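Foro Reformas y Decoración > Paredes y revestimientos
Tema: Papel pintado con estampado animal, ¿locura pasajera o para siempre?
10 de septiembre de 2024

begobus
Buenas. Llevo 20 años viviendo entre paredes blanco roto y he decidido que ya está bien. El recibidor de casa es un pasillo triste con tres puertas y un contador de la luz, y le quiero poner papel de leopardo. Rosa. Mi marido ha pedido que conste en acta su voto en contra, y consta.
Tengo dos dudas. La primera, si forro las tres paredes o solo la del fondo. La segunda, si el de Zirnis, que es vinílico, merece lo que cuesta frente al de Clirka, que es tejido sin tejer y sale bastante más barato. Presupuesto del tapicero del barrio, colocación incluida: 886 euros. Me senté para leerlo.
Begoñe

wiebke_g
Por ese dinero te lo cuelgas tú y te sobra para una cena. El tejido sin tejer se pone encolando la pared, no el papel, así que no hay que andar con la tira chorreando por el pasillo como quien rescata a un náufrago. Yo hice el dormitorio en una tarde y media. La media fue por el enchufe.

Lobo_K
Leopardo en un recibidor. A ver quién te compra el piso luego.

begobus
Lobo, no lo vendo. Vivo en él, qué cosas.

mudali
A mí el estampado me parece bien, lo que me da miedo es el rosa según a qué hora. En los pasillos sin ventana hay colores que en la tienda son lavanda y en casa son jamón de York. Pide muestra, pégala con cinta y mírala por la mañana y por la noche con la bombilla que tengas puesta, no con la que piensas comprar algún día.
Sobre cuántas paredes: con motivo menudo y apretado yo iría a por todas. Si pones solo la del fondo parece que se te acabó el rollo.

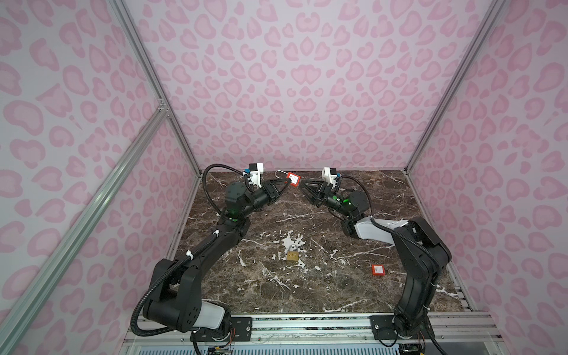

Lo otro es el suelo. Si tienes terrazo o un mármol con mucha veta, ten en cuenta que serán dos dibujos discutiendo a la vez. Hay quien lo disfruta. Mi cuñada lo disfruta, y en su casa uno acaba mirando al techo para descansar.

maelle.c
Discrepo con lo de las tres paredes. En un pasillo estrecho te comen. Además, el leopardo no perdona el casado: si el dibujo no coincide en la junta, sale media mancha contra media mancha y ya no ves otra cosa mientras te pones el abrigo. Con una sola pared tienes menos juntas y menos disgustos.

mudali
Maëlle, al revés. Una mancha irregular disimula la junta mucho mejor que una raya. Prueba tú a casar rayas en un edificio de los sesenta, que no hay una esquina a plomo, y luego hablamos.

maelle.c
He casado rayas. Por eso tengo el carácter que tengo.

Lobo_K
Pintura plástica y un espejo. De nada.

wiebke_g
Lobo, ¿tú has abierto alguna vez un hilo que no fuera para recomendar pintura plástica?

Lobo_K
Una vez recomendé esmalte.

begobus
Vuelvo con datos. He pedido muestras de los dos. El de Clirka tiene el fondo más claro y la mancha más oscura, el de Zirnis va todo más apagado y huele a flotador. Con la bombilla del pasillo ninguno de los dos es jamón de York, aunque el de Zirnis a las once de la noche tira a mortadela.
Suelo: terrazo gris. No pienso tocarlo.
¿Qué cola usáis? En la tienda me querían vender una de marca Mudgway que costaba casi como un rollo.

wiebke_g
Cualquiera para tejido sin tejer, en polvo, y respetas el agua que dice el paquete. Y antes una imprimación, sobre todo si la pared tiene pintura vieja de la que deja polvillo en la mano. Pasa la mano, mírate la mano. Si sale blanca, imprimación.
Compra un rollo de más y fíjate en que todos sean del mismo lote. El año que viene no vas a encontrar ese rosa.

maelle.c
Lo del lote, con mayúsculas. LOTE.
Y empieza con plomada — la esquina no es una referencia, es una opinión.

mudali
Yo mantengo las tres paredes. Y el contador lo tapas con una puertecita forrada del mismo papel, casando la mancha, que es donde se ve quién sabe.

begobus
Tres paredes, Clirka, plomada y puertecita. Mi marido pregunta si se puede cambiar el voto en contra por una abstención a cambio de elegir él el perchero. Le he dicho que me enseñe antes el perchero.

Lobo_K
Cuando lo quites, antes de pintar, lija bien.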